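Melutow recipe notes – data card

Last edited 2019-03-27, Simão Gouveia

What it is

Melutow is a set of home recipes, typed up from handwritten cards and notebooks. 1,649 recipes in one text file, one recipe per line. Plus a second, smaller file with the ingredient names and their spellings. Portuguese and English, sometimes both on the same card.

Mostly everyday food. Soups, rice, bean stews, salt cod in more ways than anyone needs, a lot of cake. Not much meat on the bone. Almost nothing with instructions for a freezer.

Where it came from

Two collections put together. The first is Veloso – recipe boxes from one extended family, index cards, very tidy, mostly baking. The second is Casa – loose notebooks, backs of envelopes, a school exercise book with the sums still in it. Casa was much slower to type. Stains over the quantities, two hands on one page, crossings out that may or may not be meant.

Everyone who lent a box or notebook agreed to the recipes being shared. Surnames, addresses and phone numbers taken out. First names left in where they're part of the title (Aunt Lena's lemon thing would be lost without it). If you find a surname I missed, tell me and it goes the same day.
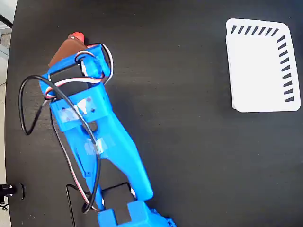
Files

recipes.txt – the main one, tab separated
ingredients.txt – the name as written, then the name I settled on
changes.txt – what changed and when, patchy before version 2

No spreadsheet version. Tried it, the spreadsheet turned half the fractions into dates.

Columns in recipes.txt

id – starts with V for Veloso, C for Casa. Gaps in the numbering are duplicates that got removed, don't fill them
title – as written, including spelling
language – pt, en or mixed
ingredients – separated by semicolons
method – one long string, line breaks turned into a slash
serves – often blank. Blank means the card didn't say
notes – anything in the margins, "too sweet", "use the other tin", that sort of thing

How it was typed

By hand, all of it. Scanning software was no use on Casa and not much better on Veloso. One person types, a second person reads it back against the card. Where the two of us couldn't agree on a word it has a question mark in square brackets after it. Please leave those in if you pass the file on, they matter.

Spelling in the title and method is untouched. Spelling in the ingredients is also untouched, the tidy version lives in ingredients.txt so you can join them up or not as you like.

Quantities

The messy bit. Cups, coffee cups, soup spoons, "a plate of flour", ounces on the older English cards, grams on newer ones. I have not converted anything. A coffee cup in one kitchen isn't a coffee cup in the next and I don't want to guess on someone else's behalf. If you convert, keep the orginal column next to yours.

Oven settings same story. Gas marks, Celsius, Fahrenheit, "hot", "bread heat". All left alone.

Known problems

Eggs. Older cards never say the size.
Yeast is just "yeast" in most of Casa, fresh or dried you have to work out from the amount.
Some methods stop halfway. The cook knew the rest, presumably. They're in as they are.
Mixed language rows can have an ingredient list in one language and the method in the other, so a plain search on "flour" will miss things. Search farinha as well.
Titles repeat. There are 5 different rows called just "Cake". All diferent cakes, go by the id.
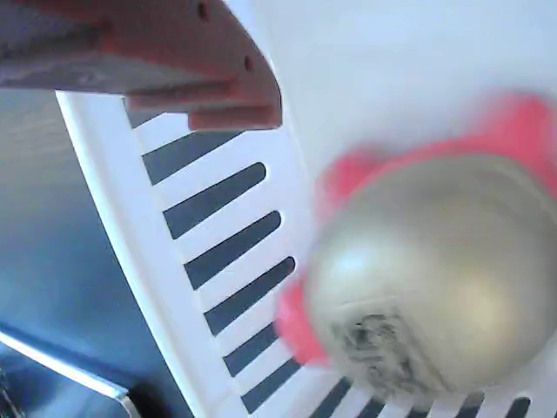 What it's good for

Looking at how people write down food for themselves. Word lists, old kitchen measures, how two languages get muddled at home. Cooking from, also fine, I do.

What it isn't good for

Nutrition work – quantities too vague. Anything about allergies, please no, the ingredient lists miss things out that went in by habit. And it isn't a picture of what Portuguese families eat in general, it's a handful of kitchens that said yes.

Use and credit

Free to use and change, say where you got it. "Melutow recipe notes" plus the version number is enough. If it goes in a printed book please ask first, a couple of the lenders want to see the page.

To do

Split the method into steps – started, stopped, slashes aren't reliable
Second check on the bread section
Load it into Vorby so people can search without downloading. Half done, search falls over on accents
Better list of spoon names

Corrections

Send the id, what it says now, what it should say. One per line if there are lots. Guesses welcome for the square bracket ones, but mark them as guesses. Replies can be slow in March.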